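Golletti winter knit swap returns to Purnance

16 June 2026

49 shares | 8 comments

The Golletti clothing swap is back in July, with 30 racks of winter woollies and free entry for everyone!

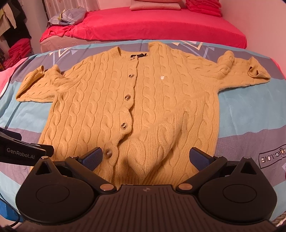 Swappers took home 791 pieces last winter - our biggest year yet. Jumpers, scarves and kids' coats are all welcome. Chunky cable knits like the mustard cardigan go on the front racks, and we love a full row of buttons. Drop-off is at Nazari Hall.

Related
Grimier Street mending night
Purnance library winter hours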